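The bus to Kallow left Pirkville at noon, or near enough to noon that the driver didn't feel he had to apologize, and Karthikeyan Pisharody was on it with a fruitcake in his lap and his good shoes in a paper bag. He had promised his sister he would wear them. He had not promised when.

It was December, and the fields on both sides of the road had gone the color of old rope. There were nine passengers, most of them asleep before the grain elevator, and so it was only natural that he should fall to talking with the woman across the aisle, who was knitting something very long and very green.

"Is it a scarf?" he asked, after a polite number of miles.

"It was," said the woman. "I passed scarf back at De Smet." Her name was Jeptoo Muli, and she was on her way to see her old piano teacher, who had turned 80 that fall and still, she said, rapped your knuckles if you hurried the slow parts.
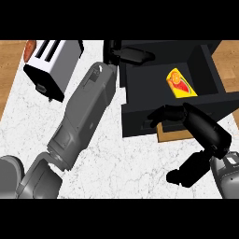

He told her about the fruitcake then, because it seemed only fair. It was his mother's recipe, or it was what he remembered of his mother's recipe, which she had kept in her head along with the birthdays of over 100 relatives and the price of rice in every year of her marriage. He had baked it twice. The first one he had given to the neighbors, who were kind people and had moved away.

"And this one?" said Jeptoo.

"I haven't dared to look."

She put down her needles, and she gave him such a stern, teacherly sort of look that he undid the string right there, with the bus swaying and the heater ticking under the seat. It smelled of cloves and orange peel and, a little, of his mother's kitchen on a rainy afternoon, with the radio going and all the cousins underfoot. He hadn't expected that. He had to look out the window for a while, at the rope-colored fields.

They ate two slices each, off her knitting pattern, and saved the rest for his sister. Somewhere past the river he remembered the shoes and bent down to put them on, and Jeptoo held the cake.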